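Folding by Hand, Folding by Gripper: Automation and Home Laundry Staff at Havero

Group members: Rhiannon Prydderch, Iolo Parri, Wyn Ifans
Supervisor: Ifor Ellis

1. Background

Havero is a home services company. Its workers go to clients' homes to tidy, fold and put away clothes. Last year it began a program called Eynon, in which some of the folding is done with hand-held grippers fitted with cameras. The recordings are used to train a robot arm that the company hopes to place in its sorting depot. Our group wanted to find out what this change means for the people who do the folding now.

We chose Havero because Iolo worked there over the summer and knew who to ask. The company let us talk to staff and see the work on the condition that we did not name clients.

2. What the work looks like

Folding used to be a quick job done with bare hands, usually on whatever flat surface the home had. In the Eynon program the worker uses two grippers, one in each hand. Every pinch, lift and fold goes through the fingers of the tool. Beds are the most common work surface, because few homes have a table large enough for trousers or sheets.

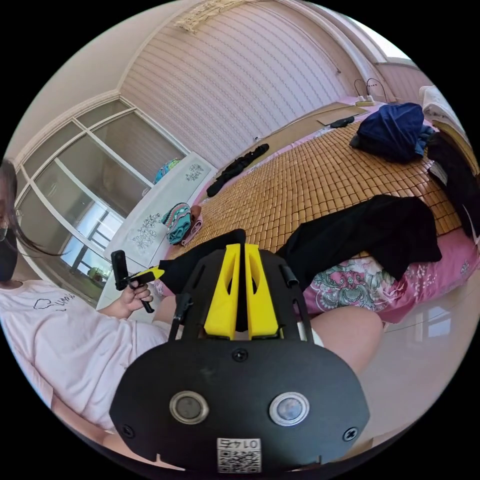
Figure 1. A black garment held between the yellow fingers of one gripper, with the second gripper in the worker's left hand.

Dark clothing is the hardest to handle, according to the staff we spoke to. It is difficult to find a hem or a sleeve opening on black cloth when you can't feel it with your fingertips. Thin fabric slips and thick knits spring open again. Workers are asked to carry on after a bad fold and fix it with the grippers, and not to put the tools down and use their hands.

3. Method

We interviewed workers at the depot and sent a short survey to everyone on the folding roster. There were 54 replies. We also sat in on two home sessions and took notes. Wyn Ruddock, the shift supervisor, gave us the training sheets for new starters.

We did not time individual workers. Some of them were worried that speed figures would get back to management, and we thought this was a fair concern.

4. Findings

4.1 Pace and targets

The target for the program is 1,000 recorded folds per worker before they move on to a new type of garment. Most people said the target itself was reasonable. What bothered them was that a fold with the grippers takes longer, and the roster had been drawn up as if it did not. Sessions booked to end at lunch often ran past it. The roster was changed in September and complaints dropped after that.

4.2 Physical strain

Sore wrists and thumbs came up in nearly every interview. Leaning over a low bed while holding a tool in each hand was also mentioned. Wyn Ruddock now asks people to swap tasks every hour, although this only works when two workers are at the same home.
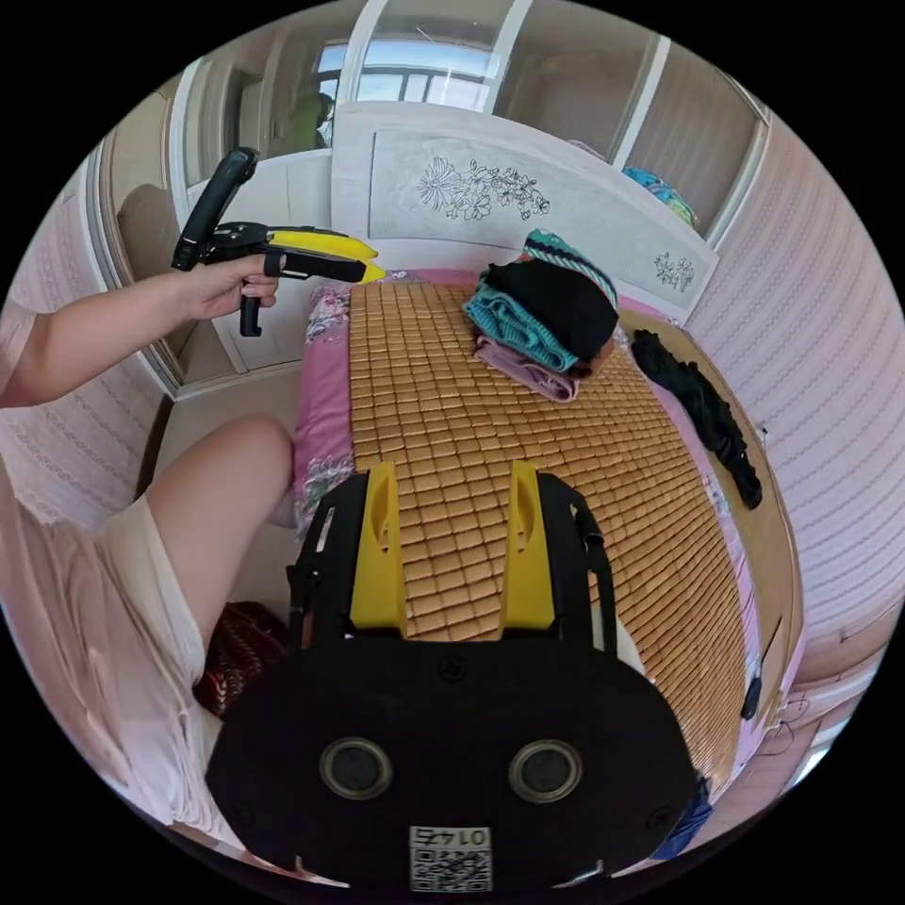
Do workers get paid more for folding with the grippers?
Havero pays a small hourly loading for Eynon sessions, but travel between homes is still paid at the ordinary rate.

4.3 Skill and job security

Opinions were split. Newer workers tended to see the program as a step toward a technical job, and a couple had already applied to the team that checks recordings. Longer-serving staff were more doubtful. One told us she had spent years learning to fold neatly and was now teaching it to a machine for a few extra dollars. Management says the arm will only be used at the depot and that home visits will continue. We could not find this in writing.

5. Limitations

We only looked at one company, and most of our replies came from people still on the roster. Workers who had left may have told us something different. We did not speak to clients.

6. Recommendations

Havero should put its commitment on home visits in the staff agreement. New starters should have a practice day before their folds are counted. We also suggest a lighter gripper handle be trialled, with the workers choosing between models.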